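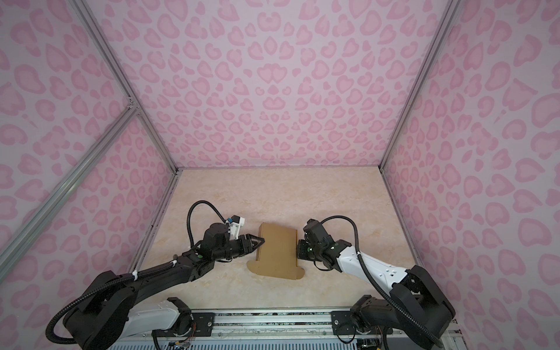 Folding cardboard, pink leopard print on the walls.

Right, I've been promising a thread on Roxana Bălan for ages and the kettle's on, so let's go. Long one, mute me now if you're not into running!

If you only know her as the woman who does the Plostport school runs, you're missing the first half. She was a proper marathoner. Won Sirnton twice, the second time with a stitch so bad she walked through a drink station and still got home by 11 seconds.

I was at the bottom of the hill for that one with my mum and a thermos. We reckoned she was cooked. Mum had already started packing up the chairs.

Then came the Achilles. Two operations, a winter in the pool, and a comeback at Flestolitz where she finished 60th and looked happier than the winner (I will fight anyone who calls that race a failure).

She moved out to Plostport after that, mostly for the quiet I think, and started taking a few local kids along the harbour path before school. Four of them the first morning. One in footy boots.

Last March there were 347 kids signed up for the spring relay. In Plostport! A town where you can't get a coffee after two.

The bit I love is how the relay works. No age groups. Every team has to have a little kid, a teenager and somebody's parent or nan, and the slowest runner picks the order. My nephew's team put his nan on last leg and she has not stopped talking about it.

Someone asked her at the Dobre club night whether any of them would make it to a national team. She said she hadn't thought to ask them, and then talked for ten minutes about getting the bus timetable changed so the kids from the far side could come.

And she did get it changed, by the way. Took nearly a year of letters. The early bus now leaves at 6.40 and it's full of kids eating toast.

She still races a bit. Did the Dobre 10K in the rain, wore a borrowed singlet, beat me by so much she'd collected her bag, changed her shoes and come back to cheer by the time I staggered round the last bend.

A few of you asked about shoes. Yes, they take second-hand ones, kids' sizes especially, as long as there's some tread left. Drop them at the Plostport library desk and tie the laces together, please, there's a whole tub of odd ones.

Also yes, grown-ups can join the morning run. It's slower than you fear on the flat and horrible on the steps. I'm usually at the back in the orange cap, come and say g'day.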